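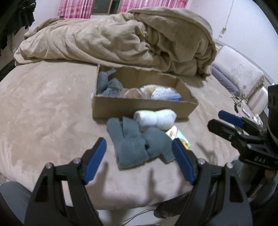

# Iltance: Bed-Top Sorting Notes

Iltance is a set of written notes on putting small clothes away in cardboard boxes, using a bed as the worktop. The bed was chosen on the usual grounds that everything had already been dumped on it.

Maintained by Osei. Last edited Aug 18, 2023.

## What's in the folder

- `notes.csv` – 2000 rows, one per item put in or taken out of a box
- `boxes.csv` – 90 rows, one per packed box
- `regrets.txt` – free text, growing

The items are knitwear, soft accessories, and things that live in clear plastic bags and probably always will. Shoes were excluded after a short and unpleasant trial in June.

## Columns in `notes.csv`

| Column | Meaning |
|---|---|
| `item` | Plain name, lowercase |
| `state` | `folded`, `bunched`, or `bagged` |
| `spot` | `left`, `middle`, `right`, or `bed` |
| `sticks_out` | `y` if any part rises above the rim |
| `sure` | `n` if the item name is a guess |

`bunched` covers anything shoved in by the handful. It is the most honest value in the file and also the most common.

Use `bed` for an item lying near the box but not in it. Many of these are gray and knit, and in a heap a glove looks a lot like the end of a scarf. Write `knit item`, set `sure` to `n`, and move on with your life.

## Boxes

Shallow brown cardboard, open top, flaps off. Torn rims are fine. We tried keeping the flaps for a while, and they mostly served as a place to lose socks.

A waffle knit goes in at one end and will spring back up the moment you let go of it. Pushing it down again doesn't count as a second row. Bagged things go beside it. Don't open a clear bag to find out what's inside; if you can't tell, `bagged light item` will do.

## Known problems

- 216 rows have no `spot`. They came over from the old Nastendale sheet, which had a column called `where-ish`.
- 3 boxes share a number. All of them claim to be the original.
- `folded` was used generously in the early rows. Treat it as an ambition.
- Gray is overrepresented. So is it in the closet.

## Using it

Fine for practicing labels, checking a sorting routine, or feeling better about your own bedroom. The file loads in Fliswood without changes, apart from `regrets.txt`, which it reads as one very long item name.

Corrections are welcome. Please include the row number and leave `sure` alone unless you were there.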